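Sunday, March 1, 2026
Adhesive shelf test, Fullside bench

Opened the second batch of hide glue from Bilgin. The granules are darker than the last lot and smell stronger. Soaked 100 g in cold water overnight in the jar with the blue lid, then into the pot this morning. Took longer than I expected to go smooth. Strained it once through the old cloth and there were still a few lumps, so strained again.

Glued up the maple test pieces, 9 in all, same lap joint as the Cunham set. Five got the new batch straight, four got the new batch with a pinch of urea. Clamped everything by eleven. The shop was cold when I started and I forgot to warm the pieces first, so the first two probably gelled early. Marked those with a pencil X on the end grain. Don't average them in with the others. 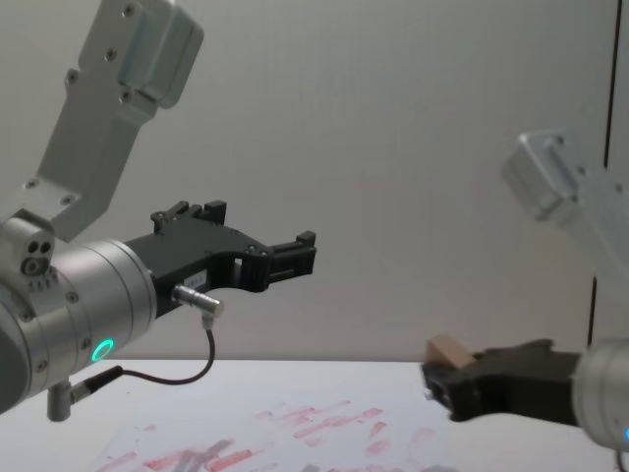
White tabletop, gray wall behind.

Squeeze-out on the urea pieces stayed tacky well into the afternoon. I scraped one too soon and pulled a strip along the joint line — left the rest alone after that. The straight batch cleaned up fine with a damp rag.

Pot thermostat is drifting again. It read high against the glass thermometer all day. If it gets worse, use the Lendano pot and put this one aside for repair.

To do: break the joints after a full week, not before. Write the batch letter on the jar lid as well as the jar. Leave one straight piece and one urea piece on the top shelf until June to see how they take the humidity. Need more cloth.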